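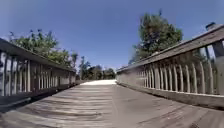 The footbridge, looking along the deck to the bright end.

For three months I was working on one small question: why does our path-following robot slow down on bridges? In February I finally got a result I can trust, so I write it down while I still remember the details.

Our project is called Fanix. It is a segmentation method for small outdoor robots with one color camera. For every pixel the network must decide if the robot can drive there. On gravel and asphalt it works well. On wooden decks it was bad, and the reason was shadow. When the sun comes through a railing, it paints stripes on the boards, and the network understood the stripes as steps or gaps. On the left half of this deck it marked a long piece as "not drivable". The right half, where the light is more even, was fine.

My first idea was to collect more bridges. We had 863 labeled pictures of paths, and only 16 of them had any railing in them. I added 200 more from walks near Belley. The error became smaller, but I was not satisfied. The network had learned my bridges, and on a new one with wider spaces between the balusters it made the same mistake again.

The second idea was cheaper. I took the pictures without strong shadow and drew false shadows on them: stripes with random width, angle and softness, which get narrower toward the vanishing point as real ones do. The label stays the same, because a shadow does not change the ground. I made 3,000 such pictures in one night and trained again from the beginning, without my extra bridges.

On the test bridges the false "not drivable" areas almost disappeared. What I like more is that the seams between boards are no longer a problem, although I never drew any seams. I think the network stopped trusting thin dark lines in general. This can also be dangerous, of course. A real gap is a dark line too, and I have only a few pictures of broken decks to check it.

Two things still don't work. The very bright ground after the end of a bridge comes out almost white, and the network is not sure about it. Exposure is probably the right place to fix this, and I did not touch exposure yet. The second is the low curb under the railing. With strong augmentation its edge moves a little into the deck, so the robot thinks it has less space than it has.

Next I will try the same stripes with the Clustulen loss, which gives more weight to borders. If the curb gets better, I will put the training script on the project page together with the settings for the stripes.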